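Looking After Your Records (and the Rest of the Noise)

I own 1,084 LPs, of which perhaps 66 are any good. The others are there because I was 17 once and had a Saturday job. Good or bad, they all gather fluff at the same rate, so a few household tips for anyone similarly afflicted.

Store them upright. Stacked flat, the ones at the bottom warp, and a warped prog album is even longer than a straight one. Don't pack the shelf so tight that you need a foot against the wall to get one out.

Brush before every play, with a carbon fibre brush, while the record turns. Hold it lightly across the grooves and sweep outwards. If you press hard you're just filing the dust away for later.

For grubby charity shop finds, use distilled water with a drop of washing-up liquid, a soft cloth and a bit of patience. Keep the label dry. I drowned the label on my only Surdu album and now have to guess which side has the drum solo – both, as I discovered.

Swap paper inner sleeves for lined ones. Paweena Boonchu, who has better taste than me and tells me so, writes the date on each new sleeve in pencil. I have copied this and can report that I last replaced anything in November.

Sticky price labels come off with a hairdryer on low. Keep it moving, and take the record out first. You'd think that went without saying.

CDs get wiped from the middle to the edge in straight lines, never round and round. This applies even to the second Dradine album, though I wouldn't hurry.

If you keep a list of what you own, back it up. Mine is a spreadsheet with six columns, one of them headed "Why?"

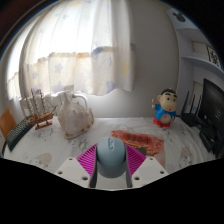

A computer mouse with a scroll wheel, all a record list really needs.

Cassettes: wind them right through once a year and keep them away from speakers. My Standavdale live tape sat on top of one for a decade. It may have improved.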